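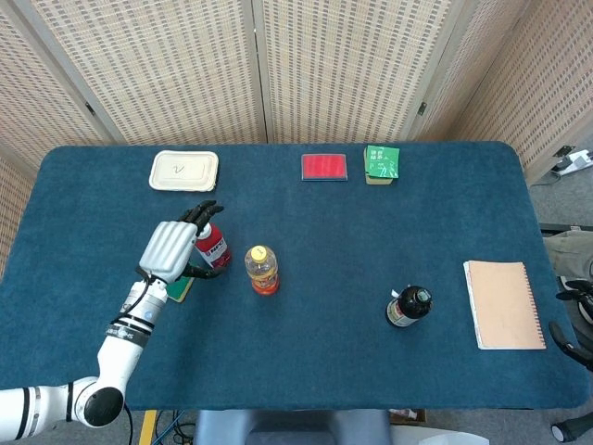
We need to split the back room of our flat in Buredside so that my mother can sleep at one end while I work at the other, and the landlord won't have anything screwed into the walls or ceiling. The room is 4000 mm long and much narrower, with the only window at the far end and the door near the middle of the long wall. I had a joiner round in February and he quoted £518 for a freestanding timber partition, plus the same trouble again to take it out when we leave. So I'm looking at folding screens. Beige woven panels like these would suit the room, and I like that one panel can be angled forward at the side so the thing turns a corner. What I can't judge is whether a screen like this does anything for light and noise, or only stops people seeing through. The little perforations bother me a bit at night, when I've got the desk lamp on. Has anyone lived with one for more than a few weeks?

*Posted by **niloufar_k** in Renting and small homes*

---

**rostam.a** wrote:

I had a woven one for most of a year in a bedsit. For privacy it was fine. For light it depends how tight the weave is. Mine let a glow through, and if you lay in bed facing it you could see where the lamp was. Holes would make that worse.

For noise it did nothing at all. You can hear someone typing through it, and you can hear them breathing if they've got a cold. If your mother is a light sleeper I would put the money towards something heavier.

---

**Lenuta_S** wrote:

Curtain. Get a tension pole if the room is narrow enough, or a freestanding clothes rail at each end if it isn't, and hang a lined curtain with some weight to it. It blocks the lamp, it takes the edge off the noise, and it folds back in the day so the desk end gets the window.

What's the width? You've only given the length.

---

**niloufar_k** wrote:

> What's the width?

Sorry. It's a bit over what the longest tension pole in the shop would reach, which is why I gave up on that. I hadn't thought of using rails. Would they not tip if someone pulled the curtain?

---

**Lenuta_S** wrote:

They can do. I put a bag of sand over the foot of each one, inside a pillowcase so it didn't look too bad. Never had one go over. You do have to keep the curtain off the floor or you'll tread on it, and that pulls everything forward.

---

**shahram_r** wrote:

I'd disagree with the curtain. I used to help at Prirka, the short-let place over the old bakery, and we had curtains on rails in two of the rooms. People pulled on them in the dark to find the gap and the rails went. Sandbags or not. If the mother is elderly and gets up in the night I wouldn't have anything on wheels or thin feet near where she walks.

A folding screen can go over too, mind you. The trick is never to have it flat. Each panel needs to be at an angle to the next. People buy one to cover a certain width, find it's short, and open it out nearly straight to make it reach. Then the cat knocks it down. Buy one with more panels than you think you need.

---

**Lenuta_S** wrote:

I've had mine up for years with no trouble, but I grant you it's only me using it.

---

**yuxi.lei** wrote:

Has anyone said bookcases yet? Two back to back, one facing each way. They are heavy enough not to move, they hold things, and a full shelf of books is the best noise barrier you'll get without building something. You'd want to leave a gap at the top for the daylight.

I paid less for a pair of second-hand ones than the joiner wanted for timber, and they came with us when we moved to Hisgate.

---

**shahram_r** wrote:

Bookcases in the middle of a room with nothing fixing them to a wall are a bad idea. They need to be tied to each other at least.

---

**yuxi.lei** wrote:

They were. Bolted through the sides, 15 mm board, with wide washers. And the heavy books go on the bottom. I wouldn't do it with small children about, but that's not what was asked.

---

**rostam.a** wrote:

Niloufar, where does the door open? If it's in the middle of the long wall, whatever you put up is going to land right by it. One of you will have to walk through the other's half whichever side of it you choose.

---

**niloufar_k** wrote:

That's the other problem. It opens inwards towards the window end. I was going to give my mother the window end and stop the screen just short of where the door swings. Then I come in straight to my desk and she has a bit of a passage along the wall. That's why I wanted something that can go round a corner. A bookcase won't do that.

She gets up once in the night as a rule and she's steady on her feet. She isn't keen on the curtain. She says it would feel like a hospital.

---

**Lenuta_S** wrote:

Fair enough, I can't argue with that. Then get the screen and hang a blanket over the desk side when the lamp is on. A thick one. It will cover the holes and you can take it off in the morning.

---

**shahram_r** wrote:

Check the hinges will take it first. Some of them are very small and held with short screws. A wet wool blanket would have one of those over, and even a dry one is a fair weight hung on one side. I'd use a cotton bedspread, and spread it over more than one panel.

---

**yuxi.lei** wrote:

Or move the lamp. A clip-on one pointing down at the desk, with the shade towards the screen, would cost you hardly anything and you may find you don't need to cover it. Try that before buying anything. You could prop up a clothes horse with a sheet on it for a night and see what your mother thinks.

I still think one bookcase at the wall end and the screen for the rest would be better for noise.

---

**niloufar_k** wrote:

I've got a clothes horse, so I'll try that this week with the lamp turned round. One low bookcase might fit as well, where the passage doesn't need to be. I'll measure it tonight once she's finished in there. Zamani in the high street has a screen with five panels in the window, so I'll go and look at how the hinges are fixed. If anyone has bought from them, please say what the delivery was like – we're on the second floor and there's no lift.

---

**rostam.a** wrote:

Bought a chest of drawers there. They left it at the street door and I had to get my brother round. Ask before you pay.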